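# Closet clear-out, February edition

I finally did it! Three winters of saying "next weekend" and the big closet in the Skurnville apartment is down to a size where the door shuts. I went through the whole thing one rail at a time, put whatever I was working on across the bed, and folded from there (my back is much happier than it was when I did this on the floor). A few people asked to see what stayed, so I'm putting it up in the order I got to it.

The rules I gave myself were pretty loose. If I'd worn it in the last two years, it stayed. If it needed mending, it went in the mending bag, and the mending bag gets 20 minutes an evening until it's empty. Shoes are a separate problem and I'm not talking about shoes.

## The jackets

I own seven jackets, and that's after giving two to my cousin in Ekham. This green one was never in danger. I bought it at the Petchrat street market from a man who wanted me to take the matching pants as well, and I still think about those pants.

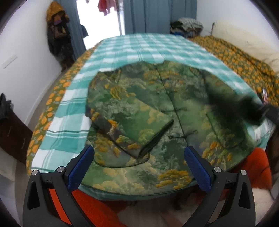 *The green one, mid-fold. One sleeve in, and those mustard-yellow clusters still make me happy every time.*

It has knotted fastenings down the front, which I love and which take me forever when I'm late. Dark trim on the pockets too, and the pockets are big patch ones, so it's my farmers' market jacket from April on (keys, phone, a couple of lemons, no bag needed).

For folding, I lay it front side up, bring the sleeves in across the body, then turn the hem up toward the collar. I used to fold jackets down the middle and they came out with a line up the back. Skarphéðinn Toft, who had the apartment before me and left me the good hangers, swears by rolling everything. I tried it with this one and the collar went funny, so folded it stays.

## Where it all went

Jackets are on the second shelf now, sweaters under them, and the top shelf is for guest bedding. The scarves are in a Kondeck box that used to hold a lamp. I still have the whole bottom drawer to do, and I already know it's mostly tights and one swimsuit from a very optimistic summer. More pictures when I get down there!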